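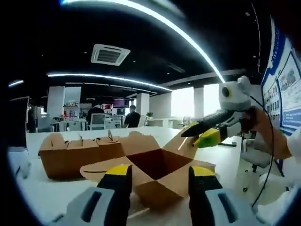 **Wie lange dauert die Vorführung am Faltplatz, und muss man sich dafür anmelden?**

Die Vorführung dauert etwa 100 Minuten und setzt eine Anmeldung über das Besucherbüro voraus.

---

**h_ikonen** (Moderation)

Sehr geehrte Mitglieder,

die oben stehende Auskunft wurde nach mehreren gleichlautenden Anfragen an den Anfang des Themas gestellt. Ergänzend weise ich auf Folgendes hin: Der Besuchstag bei Kirnaston findet im August statt, Einlass ist ab 9:30 Uhr. Vorgeführt wird das Öffnen und Schließen von Kartons mit handgeführten Greifern. Die dabei gewonnenen Aufzeichnungen dienen anschließend dem Anlernen des Roboterarms, der im zweiten Teil des Rundgangs zu sehen ist. Fragen zum Ablauf bitte ausschließlich in diesem Thema stellen.

Helmi Ikonen

---

**packtechnik_nord**

Vielen Dank für die Auskunft. Ich habe an der Vorführung im Frühjahr teilgenommen und möchte einige Beobachtungen mitteilen. Der handgeführte Teil war aus meiner Sicht der ergiebigere. Man erkennt sehr deutlich, an welcher Stelle eine Lasche nachgibt und wann ein Finger lediglich über die Kante rutscht. Der anschließende Durchlauf mit dem Arm blieb dahinter zurück: Von 6 Kartons wurden 3 ohne Eingriff verschlossen. Für einen Betrieb unserer Größe ist das derzeit keine Grundlage für eine Investition.

---

**R.Carré**

Dieser Bewertung kann ich mich nicht anschließen. Der Durchlauf, auf den Sie Bezug nehmen, erfolgte mit Kartons, die im angelernten Bestand nicht enthalten waren. Herr Tillmann aus der Vorführleitung hatte dies zu Beginn auch mitgeteilt, allerdings in einem Nebensatz. Mit dem bekannten Format verlief der Vormittagstermin, an dem ich teilgenommen habe, ohne Beanstandung.

Im Übrigen handelt es sich um einen Besuchstag und um keine Abnahme. Wer Kennzahlen zur Verfügbarkeit benötigt, sollte diese schriftlich anfordern.

Mit freundlichen Grüßen
Régis Carré

---

**packtechnik_nord**

Der Hinweis auf das Format ist mir nicht erinnerlich, ich nehme ihn zur Kenntnis. An meiner Einschätzung ändert er wenig. Im Versand wechseln die Formate bei uns mehrmals je Schicht, und genau dieser Fall wäre für die Besucher von Interesse. Ich rege daher an, den Formatwechsel als eigenen Programmpunkt aufzunehmen — auch dann, wenn das Ergebnis weniger ansehnlich ausfällt.

---

**lager_suedwest**

Eine Frage zur Anmeldung: Ist die Teilnahme mit Auszubildenden möglich? Bei der Besichtigung von Texier war die Gruppengröße begrenzt, und ein Teil unserer Gruppe musste im Foyer warten. Das möchte ich in diesem Jahr vermeiden.

---

**h_ikonen** (Moderation)

Auszubildende sind willkommen, sofern je Gruppe eine Begleitperson benannt wird. Insgesamt stehen 127 Plätze zur Verfügung, verteilt auf den Vormittag und den Nachmittag. Größere Gruppen werden geteilt und zeitversetzt geführt, Wartezeiten im Foyer sind nicht vorgesehen.

Zur Anregung von packtechnik_nord: Ich habe sie an die Vorführleitung weitergegeben. Eine Zusage liegt mir nicht vor.

---

**m.tavitz**

Dürfen die Besucher die Greifer selbst in die Hand nehmen? Bei Jokum war dies im vergangenen Jahr gestattet, und es war für unsere Mitarbeiter der lehrreichste Teil des Tages. Das Gewicht im Handgelenk lässt sich durch Zusehen schlecht beurteilen, ebenso die Frage, wie weit man den Arm drehen muss, um eine seitliche Lasche von außen zu fassen.

---

**R.Carré**

Am Vormittagstermin war dies nach der Vorführung möglich, jeweils einzeln und unter Aufsicht. Ich empfehle, Armbanduhren und weite Ärmel zu vermeiden. Die Kabelführung ist gewöhnungsbedürftig; wer sich beim Greifen um die eigene Achse dreht, steht rasch darin.

---

**packtechnik_nord**

Dem stimme ich ausdrücklich zu. Ich selbst habe für eine einzige Lasche mehrere Anläufe benötigt und urteile seither über den Arm etwas milder.

---

**h_ikonen** (Moderation)

Nachtrag: Die Vorführleitung hat den Formatwechsel für den Nachmittag bestätigt, Beginn 14:15 Uhr. Wer ausschließlich daran teilnehmen möchte, vermerkt dies bitte bei der Anmeldung im Feld »Bemerkungen«. Bereits angemeldete Personen wenden sich für eine Umbuchung an das Besucherbüro.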